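I have been meaning to write about my grandmother's soup for most of the winter, and here it is July already and the windows are open and I am finally getting around to it. Soup in July, I know! But bear with me, because it's really a post about Sunday dinners, and about who you end up feeding when you live far from the people you grew up with.

When I picture a house I would like to grow old in, it only ever has two rooms. One is for eating and the other is for falling asleep after eating. 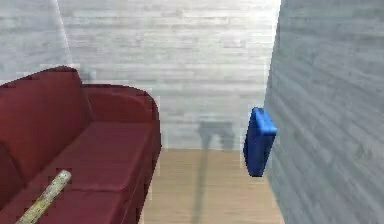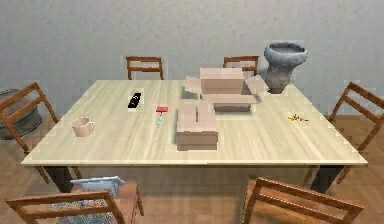
A red sofa, and a table with six chairs.

My grandmother fed 15 people on a regular weekend, and she did it out of a kitchen you could cross in two steps. She started the pot at 4 in the afternoon, bones and onions first, and after that the smell went up the stairs and into the coats in the hall. I went to school smelling of celery for years. I didn't mind it then and I'd pay good money for it now.

When we moved to Raltness I didn't know a soul, and for the first few months I cooked the way I suppose a lot of people do when they're lonely, standing up, out of the pan. Then one evening my neighbor Jacobus Joubert knocked to ask if I had a ladder (I didn't) and stayed to tell me what I was doing wrong with my lentils. He had spent a good part of his twenties in Cáceres and came home with strong feelings about paprika. You toast it in the oil, he said, but only for as long as it takes to say your own name, and then the liquid goes in right away. I have a short name and it still works for me, so make of that what you will.

He came back the next week with a bag of dried beans and his sister, and the week after that she brought her two boys, and before long I was hauling out the big pot again. I think that's how most good habits in my life have started, with somebody wanting to borrow something.

Now, the soup. I can't give you my grandmother's recipe properly since she never wrote it down, and my aunt and I disagree about the barley. My aunt says a cup. I say a handful, and then you look at it. What I do know is that you salt it in the beginning and again at the end, and that the carrots should be cut bigger than you think, or they disappear on you. I put in a parsnip if I have one. I leave out the turnip, which would have gotten me sent from the room.

The bread I've given up baking myself. The loaf from Plallen weighs 810 grams, it says so right on the paper, and it lasts exactly one dinner if the boys are here.

Next weekend I want to try the soup cold, with cucumber and a spoonful of yogurt on top. My aunt has already told me over the phone what she thinks of that.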